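客室洗面まわり備品仕様 第4回打合せ 議事録

開催:2020年3月
場所:Bristico 本館2階 小会議室
出席:Bristico 客室管理、同 購買、Evik(清掃受託)、Ofori(備品納入)
欠席:Bristico 営業(資料のみ送付済)
配布資料:洗面台配置図(改訂案)、アメニティ在庫表、清掃手順書 洗面編、備品管理システム Tistinex 品目一覧

1. 前回議事録の確認

前回(1月開催)の議事録について、Evik より訂正の申し出が1件あった。水栓まわりの拭き上げ順序の項で「レバー、吐水口、台座」とあるのは「吐水口、レバー、台座」の誤り。訂正のうえ承認した。
前回の宿題のうち、コップホルダーの置き場所は本日の議題3で扱う。鏡下の棚板の見積りは未着。Ofori が継続して対応する。

2. アメニティ収納箱

対象は全361室。洗面台脇に置く上部開放の黒い箱を標準品とし、内部を黒の仕切り板で区切る。現行の運用では小袋を平積みにしている部屋と立てている部屋が混在しており、補充時の確認に時間差が出ている。
客室管理の提案は、小袋をすべて縦置きとし、互いにもたせかけて収めるもの。上からのぞいたときに袋の上部が見えるため、欠品の有無を取り出さずに判断できる。透明度のある袋は中身の色で種別がつくが、似た色の品が隣り合うと取り違えが起こりうるとの指摘が Evik からあった。

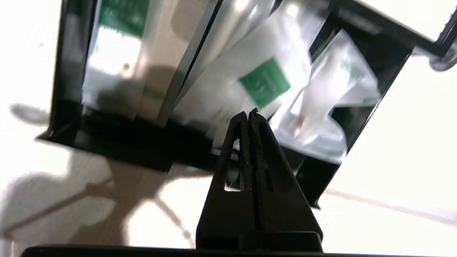 緑のラベルが付いた小袋は仕切りの左右どちらにも入れてよいことで合意した。ラベル面の向きは手前とする。袋の上端が箱の縁から出るか否かについては、袋の寸法が品目ごとに違うため規定を設けない。
仕切り板は固定式と差込式の両案が出た。Ofori によれば差込式は清掃時に外せるが、戻す際に傾いたまま入ることがある。固定式は底の隅に埃がたまりやすい。購買は単価差が小さいことを理由に差込式を支持し、Evik は外した板の紛失を懸念した。結論は持ち越し。Ofori が両方式の見本を用意し、Evik が試用室で比較する。
箱の内面は黒で艶があるため、指紋と細かな繊維が目につく。乾いた布で一方向に拭き、往復させない。この一文を手順書 洗面編の2ページに追記する。
小袋の在庫は1月末時点で1636袋。購買は補充点を300袋としたいとの意向で、異論はなかった。品目別の内訳が在庫表に出ていないので、Tistinex の品目コードを枝番まで入れて出し直す。旧コードのまま登録されている綿棒とヘアゴムは、今回の改訂に合わせて新コードへ移す。旧コードでの払出しは移行日の前日で締める。

3. 洗面台上の配置

天板は淡いベージュの斑入り、洗面器は白の角形アンダーカウンター式。水栓は中央奥のシングルレバー。この構成は改修後の客室を前提とし、改修前の客室には別図を適用する。
配置図改訂案の内容は次のとおり。
石鹸皿は黒の角形とし、水栓の右に置く。石鹸は皿の中央。
コップは黒と白を各1個、黒のコップホルダーに並べて立て、洗面台左側の立ち上がり壁に寄せる。
水栓の真後ろには何も置かない。
アメニティ収納箱の位置は従来図のまま変更しない。

コップホルダーについて、Evik から右側への移設案が再度出された。左側は拭き取りの終点にあたるため、水滴がホルダーの下に残りやすいという理由である。客室管理は、右側に移すと石鹸皿との間隔が足りなくなり、石鹸の水がホルダーにかかると回答した。左側のままとし、拭き取りの最後にホルダーを持ち上げて下を拭く工程を加える。工程の追加による所要時間の増は Evik が計測して次回に報告する。
コップの色の並び順は規定しないことになった。ただし2個とも同色になっている場合は不備として扱う。
石鹸皿の縁は立ち上がりが薄く、重ねて運ぶと縁が欠けるおそれがある。Ofori は納入時に皿の間へ紙を挟む。使いかけの石鹸は回収し、包装が開いていないものは向きだけ直す。

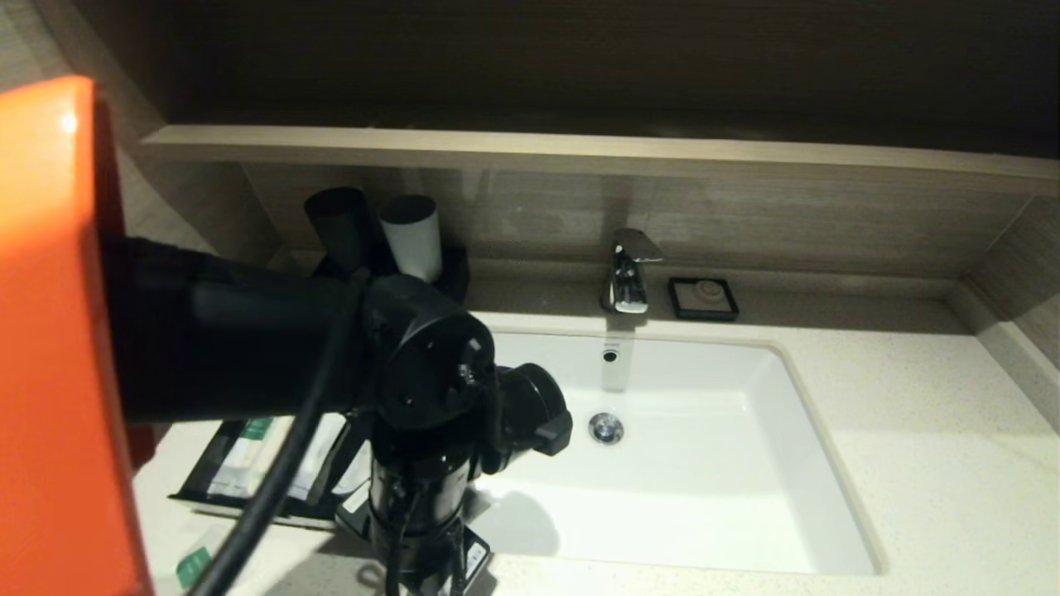
4. 洗面器の清掃手順

手順書 洗面編の改訂案を読み合わせた。主な論点は、排水栓まわり、オーバーフロー穴、刻印部の3か所。

4-1 排水栓
丸形のクロム仕上げ。中央の栓部と外周のフランジの間に汚れが残りやすい。フランジの外周を先に拭き、次に栓の側面、最後に栓の上面を拭く。研磨剤入りの洗剤は使わない。鏡面のため天井灯の映り込みと拭き残しの区別がつきにくく、点検者は立つ位置を変えて2方向から見る。

4-2 オーバーフロー穴
後壁の上寄りにあり、金属のリングが付く。リングと陶器の境目は細いブラシを使う。穴の内部に洗剤を流し込む方法が一部の班で行われていたが、すすぎの量にばらつきがあるため当面は中止とし、Ofori が薬剤の適否を確認してから扱いを決める。リングの緩みを見つけた場合は増し締めをせず、設備へ連絡する。

4-3 刻印部
オーバーフロー穴の上に TOTO の文字がある。この部分はブラシを当てず、柔らかい布で軽く拭く。手順書の図では文字の位置が穴の下に描かれていたので、図を差し替える。

4-4 隅部
後壁、側壁、底面が集まる隅は丸みがあり、布が浮きやすい。布を指1本に巻いて当てる。光が集まって白く見える箇所なので、点検は照明を点けた状態に加え、手元灯を横から当てて行う。

4-5 天板との取合い
洗面器の縁と天板の境目は、天板の切り口に沿って布の角を滑らせる。天板は濃い色の細かな斑が入っており、こぼれた化粧品の粒と見分けにくい。目視のみで済ませず、手前の角まで平手でなでて確認する。とくに手前右の角は点検表の記入漏れが多かった。点検表の欄を「天板 右手前」「天板 左手前」に分ける。
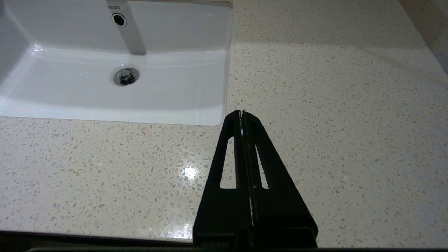
5. 点検表と Tistinex への登録

点検表は紙とし、班長が当日中に Tistinex へ転記する現行方式を続ける。端末への直接入力は、洗面所での水濡れ対策が決まっていないため見送り。
不備区分は「欠品」「配置違い」「汚れ残り」「破損」とする。従来の「その他」は廃止する案だったが、分類に迷った場合の逃げ場がなくなるとの Evik の意見を受け、備考記入を必須としたうえで残す。
石鹸皿の縁欠けは大きさにかかわらず「破損」。ホルダーの位置ずれは、立ち上がり壁から離れているものに限って「配置違い」とする。
改修前の客室で新しい配置図を参照した登録が前月分に混じっていた。図番を末尾 A と B で分け、登録画面の初期値は空欄に変更する。変更作業は客室管理が行う。

6. 費用区分

収納箱と仕切り板は Bristico 購買の負担。石鹸皿の緩衝紙は Ofori の負担とし、納入単価には含めない。追加工程に伴う清掃費の改定は、計測結果が出るまで協議しない。

7. 宿題事項

Ofori:仕切り板の見本2種の手配。棚板の見積り。オーバーフロー穴に使う薬剤の確認。
Evik:試用室での仕切り板比較。ホルダー下の拭き取りに要する時間の計測。
購買:枝番入り在庫表の再発行。旧コード2品目の移行。
客室管理:配置図の図番分け。手順書の図の差し替え。点検表の欄の分割。

8. 次回

議題は仕切り板の方式決定、計測結果の報告、手順書の最終読み合わせ。日程は購買が調整し、メールで通知する。棚板の見積りが間に合わない場合は、その項を次々回へ送る。

以上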